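Rhea Dizon on writing the part of the software that says no

Rhea Dizon has worked on grasping software at Danley for long enough that she has thrown away two versions of it. The current one, called Bultus inside the company, decides where a gripper should go, how wide it should open on the way, and when it should give up and ask for help. The giving up is the part she wanted to talk about when we met in July.

"Most people who visit want to hear about the grasp model," she said. "I get it, it's the part you can put in a talk. But the grasp model is a few files. The code that checks what the grasp model says is much bigger, and that's where I spend my week."

Danley started out building a motion planner for kitting and small parts packing. The first planner took a target pose from the vision system and produced a path, and if there was no path it returned an error code. Dizon joined to work on the vision side and says she didn't look at those error codes for months.

"Then Qianru made a histogram of them," she said. Qianru Kong runs the planning side of the team. "One code covered most of it, and it meant nine different things. Target out of reach, target inside the table, start state in collision because somebody left the wrong tool file loaded. All the same number. The operator just saw a red box."

The two of them split the code into separate checks, each with its own message and its own log entry. It took most of a winter. Dizon described it as dull work and said she would do it first if she were starting over.

The check that gives the most trouble is the one for finger clearance. The planner carries a simple model of the gripper, a set of boxes and capsules that stand in for the real shape. Make the model too fat and it refuses to go near anything. Make it too thin and the fingertips touch things on the way in.

"We had a model where the fingertips were boxes," Dizon said. "Boxes are easy. But a pointed tip isn't a box, and when it tilts inward the corner of the box is out in empty air where there's no metal at all. So the planner was avoiding collisions with a corner that didn't exist. We lost a lot of good grasps that way, especially near bin walls."

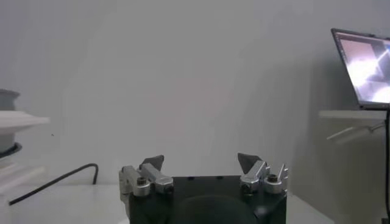 The fix was to let each fingertip be described by a small convex mesh and keep boxes for everything else. Planning time went up by 6 milliseconds for a typical query, which Kong accepted after some argument. The change also meant that a new set of fingertips needed a new mesh, and people forgot to load it.

"So now there's a check for that as well," Dizon said. "When the controller starts up, it closes the fingers until they meet and reads the width. If the width doesn't agree with the file, it won't run. People complained about it for a while. They complain less now."

The wrist camera is the other main input. Its calibration relative to the gripper is stored once and then tested at startup against the fingertips themselves, which the camera can see. Ngọc Đào wrote that routine after a bad stretch in which a slightly loose camera mount was blamed on the grasp model. She compares where the tips should be in the image with where they are, at several openings, and the software raises a warning if the difference is too large.

"I didn't expect it to catch much," Đào said when she joined us. "I wrote it because I was annoyed. But metal fingers reflect a lot of light, and the dark tips don't, so you get a nice clean edge to fit. It's one of the more reliable things we have."

Backgrounds are harder. A plain wall gives the depth estimate very little to hold on to, and thin things such as cables tend to come and go between one reading and the next. Bultus keeps a short memory of anything thin that it has seen lately and treats it as still there until several clear views say otherwise. Dizon called this a hack and said there was no plan to replace it.

Testing is done in two stages. Every change runs against 1000 recorded planning problems, most of them taken from old failures. If it passes, it goes onto a real arm. Ok-hee Jin, who maintains the recordings, removes problems from the set when they stop being useful, and this causes more discussion than anything else in the weekly meeting.

"Everyone has a favorite failure," Dizon said. "Mine is number 26. It's a grasp where every check passes and the motion is still wrong, because two of the checks were using different timestamps. I won't let her delete it."

The next piece of work is a viewer called Flomness, which replays a refused grasp and shows which check stopped it. An early version draws the gripper model over the camera view and colors the part that failed. Dizon wants operators to be able to use it without calling her team. At the moment it needs a command line and a config file, and it crashes if the log is longer than around an hour.

Kong is rewriting the log reader, and Dizon is still working through the text of the messages.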